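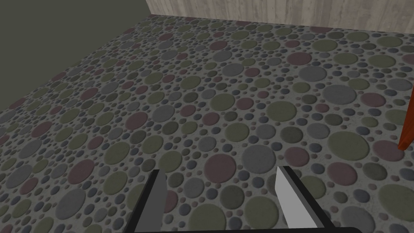
Fig. 1. A pebble-style surface with rounds of many sizes in muted colors, the small ones filling the gaps.

Introduction to Surface Materials
Handout 4: Terrazzo and its relatives
Instructor: Mỹ Hoàng
Revised 8/4/20

Welcome back! This week is my favorite one of the whole course, so please forgive the extra reading.

Terrazzo begins with a thrifty idea. Marble workers in Venice had piles of offcuts, and somebody set the scraps in clay on a terrace and rubbed them flat. The word itself is tied to the Italian for terrace. Early floors were rubbed by hand with a stone on a long pole, and sealed (this part I love) with goat's milk.

Terms to know before lab
Matrix - the binder that holds everything together, either cement or epoxy resin.
Aggregate - the chips. Marble is the classic, but glass and shell turn up too.
Divider strip - thin metal set between sections. It separates colors and helps control cracking in cement floors.
Grout coat - fills the pinholes left after the first grind.

Grading the chips
If you use only big chips, you get wide stretches of plain binder between them. Add medium chips, then small, then fines, and the surface closes up beautifully. Try sketching this before you mix anything! Draw your largest shapes first and keep filling until you can't fit another dot.

Grinding
We start with coarse grit and work up, finishing at 600 for the lab tiles. Tín Lại will run the wet grinder. Go slowly between grits - a scratch left at the coarse stage will show at the end, and you'll have to go all the way back.

Lab samples
Each pair makes one cement tile and one epoxy tile. Weigh out 590 grams of mixed aggregate for each and write down your blend by size. Phong Lưu has the molds.

Reading for next time: the Skosivura lobby case study, pages 1 to 50. Look closely at how the old floor was patched and come ready to argue about the color match.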